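Keep the book, or at least pass it on by hand

I spent most of last October in a reading group that met above the library in Kastholm, and the best thing in the room was a statistics textbook with four previous owners. All four had written in it. One did the exercises in green ink, one argued with the author, and one had put a little star beside every paragraph that came up in the exam. I learned more from those stars than from two weeks of lectures!

So I want to make a case for the second-hand textbook, and a slightly stubborn one. I don't mean the sort you post off to a buy-back firm for a cheque and never see again. I mean the copy that goes from one student to the next in the same town, on the same course, with all its scribbles.

The usual argument is money, and it's a good one. Our group's copy had cost its first owner a small fortune and cost me 16 euros and a coffee. My friend Yurii Stasiv bought his whole second year that way, and had enough left over for the train home at Easter. But I think the money hides the better reason. A book that has been through a course knows the course. It falls open at the hard chapter. It has a bus ticket in it where somebody gave up for the night, and then, two pages on, the pencil starts again, and you think, well, if they got through it then so can I.

Lajos Hajdu, who taught me for a year and disagrees with me about nearly everything, says old editions are a menace. He has a point with law and with medicine. Tóth's grammar, though, has hardly changed in 20 years apart from its cover, and I've laid the two latest editions side by side. The exercises have been shuffled. That is all! A page of pencilled conversions in the back solves it, and any department could print one in an afternoon.

What I'd love to see is a shelf in every department. A plain shelf, with a notebook on a string, where you leave last year's books and take this year's. The one at Stutinell has almost 1000 books on it now and no lock – people simply bring them back, often with a better set of notes than they started with. Some leave their folders too, with the essay plans still inside, and those go first. 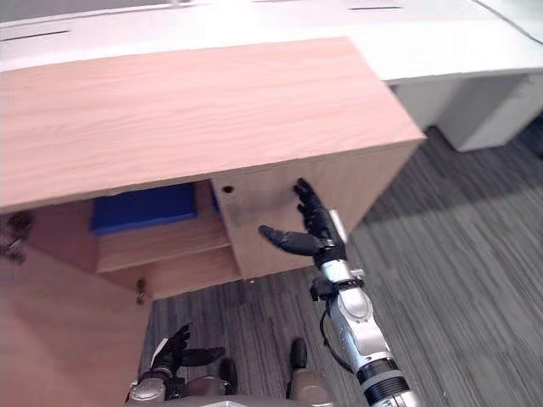
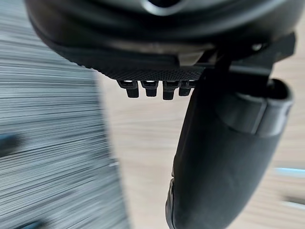
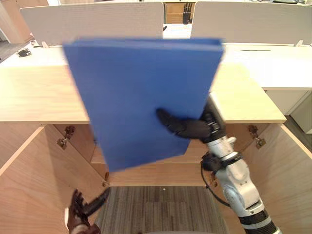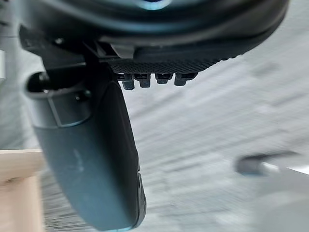
Where to begin

Start with one course, the one you have just finished. Put your name and year inside the cover, leave the notes in, and hand the book to somebody who is about to need it. Then ask them to do the same next summer.

Recent pieces
In praise of the long reading list
The Seltel lecture notes, ten years on
Why I still write in pen
Letters: your worst set text

Contact the editors | © Kastholm Student Review | Back to top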